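August 3, 2020
Bench 2 – yogurt cup pick, gripper not opening on release

Picking up from Friday. Arm stopped again at 10:40, same fault as before, "position not reached" on the gripper axis. Third stop since the new finger plates went on. Reset, homed, ran four more cycles, stopped again. Gave up resetting and pulled the log.

What it does
Goes down, closes, lifts OK. Over the basket it gets the open command and the fingers move maybe a third of the way then hang. Cup stays pinched. Controller waits out the timeout (2,000 ms) and faults. Worst part is that on two of the stops the arm had already started back toward the cups with one still in the fingers, so it came down cup on cup. Split one lid. Yogurt in the left finger slot, yogurt on the cable, cleaned up w/ warm water and a toothbrush.

So really two problems:
a) fingers don't open all the way
b) motion doesn't wait for the open to be confirmed. This is the one that bothers me. Should never leave the drop pose on a timer.

Checked so far
Cable at wrist – reseated, no change.
Supply voltage fine, idle and under load.
Swapped in the spare Pludon driver board, same fault after 20 cycles. Put the old one back.
Grip force was set at 30, somebody had bumped it up in June for the heavier jars and it never got set back. Dropped to 20. Less squeeze on the lids but still hangs.
Counter in the log says 2,597 closes since last service. Montserrat thinks the grease in the slide is done. Could be. Left side feels gritty by hand with the power off, right side is smooth.

Power off means OFF at the wall, not just e-stop. Vasilică had his fingers in there on Friday with only the e-stop in. Talked about it. Tag goes on the plug from now on.

Setup for the test runs
Same marble slab, white basket, Oarmilk cups with the lids up. Left them bunched on purpose because thats where it goes wrong, the left finger has to come in right next to a neighbor and if it's slow it rides up on the lid. The glare off the stone and off the shiny lids doesn't help the wrist camera either but I don't think it's part of this fault. Keep separate.

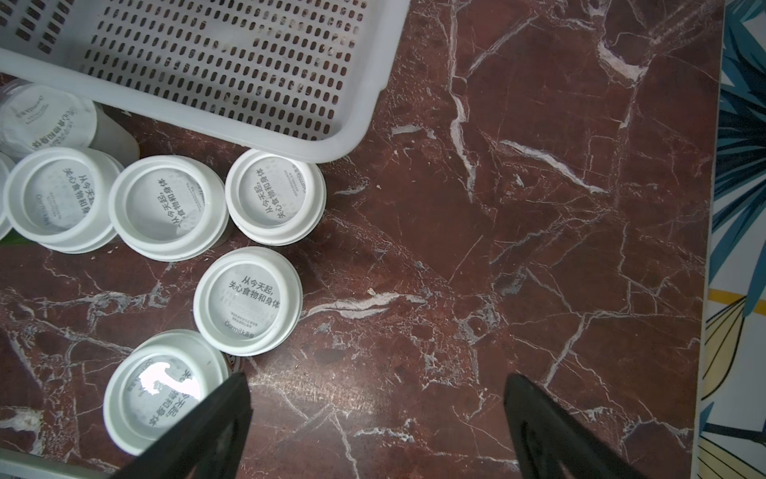
Next
1. Strip left slide, clean, regrease. Kistbridge kit is in the gray drawer, check there is enough left for both sides.
2. Change release step so it waits on finger position and stays put if it doesnt get it. Vasilică to write, Montserrat to read it over before it goes on the arm.
3. Rerun 30 cycles at half speed, someone at the stop button the whole time.
4. If it still hangs, go back to the old Trevaskis plates and see if the fault goes with them. The new ones are wider at the tip and may be rubbing – didnt measure yet.

No unattended runs on bench 2 until 2 is in.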